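Driltow Flood Rescue Throw Line

Product code: DR 60
Supplied by Hidier
Page updated Nov 24, 2019

The Driltow is a floating throw line for teams working beside fast or rising water. It is carried on the belt or over the shoulder and can be thrown by one person from a bank, a boat or an upstairs window. The line is bright orange and stays on the surface when slack. 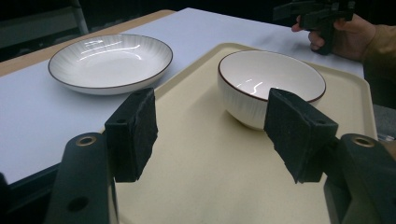

Cream plastic tray with raised rim

What you get

Line, 60 metres, 8 mm thick
Throw bag with drawcord neck and drain holes
Waist belt with quick release buckle
Spare drawcord
Printed instruction card

The line has a working load of 600 kg. It is meant for reaching people in water and for guiding small boats. Do not use it for climbing, for lowering people or for towing vehicles.

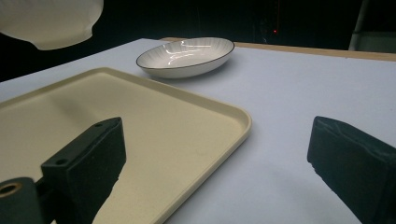
Cream tray and oval white bowl

Care and storage

Rinse the line in clean water after every use, as flood water often carries fuel, sewage and grit. Pull the whole length out of the bag and hang it in the shade. Check it by hand for cuts, flat spots and stiff sections before packing. A line with any of these should be taken out of service and marked as training only.

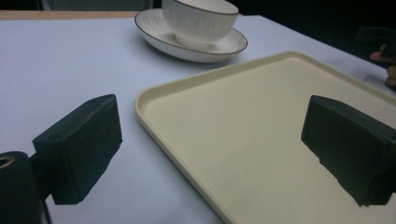
Packing takes a few minutes and needs no coiling. Hold the neck of the bag open and feed the line in hand over hand, a short length at a time, leaving the end loop outside. The bag is wide at the mouth and narrows towards the base, much like the ribbed white teacup shown, and the first few metres should be pushed well down into the narrow part. Close the drawcord loosely.

Ordering

Single units are sent from the Szekeres warehouse. Orders of over 100 units are packed in crates and quoted separately. For trade prices contact Zoltán Kelemen. For spare belts, bags and replacement instruction cards contact Bianka Szénási.

See also: Flundetti buoyancy vest, Flundetti wading pole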